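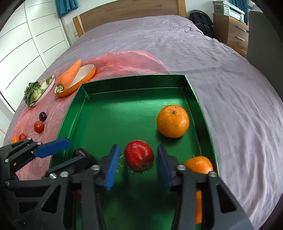

Role players wanted, traffic stop training, Jakska Police Department

Posted September 26, 2019

We need people to play drivers and passengers for our fall vehicle stop course. Paid. No acting experience needed, no police background either, in fact we'd prefer you didn't have one.

What you'd do: sit in a parked car at the Balura Road training lot, get "pulled over" by recruits, follow a short script. Some drivers are polite, some argue, a couple refuse to get out. Instructors tell you which one you are. Same scene over and over, so patience helps.

Pay is $200 per day, check mailed after the course ends. Days run 10 hours including lunch (provided, tell us about allergies). 2 days minimum, more if you want them.

You must be 18 or older, have a valid license, and be ok with being handcuffed and patted down. Training guns only, no live ammunition on the lot, everyone is searched at the gate including staff. No pepper spray or Tasers used on role players. Bad back, bad shoulder, pregnant - please ask about the passenger-only parts.

Spanish or Farsi speakers especially wanted. Also older adults, we always get all college students.

Not eligible: anyone with an open case involving the department, or an application in with us right now. Background check for everybody, takes a while so dont wait.

Wear regular clothes you dont mind getting dirty. Closed shoes. Leave pocket knives at home. Phones stay in the locker during scenes. Sessions are video recorded for class review, you'll sign a release.

To sign up, call the training desk and ask for Soudabeh Moradi, or leave a note at the front counter with name, phone number and which days you are free. Sgt. Igor Czarnecka runs the course and can answer questions about the scenes. If you did this in June you still need to fill out the new form.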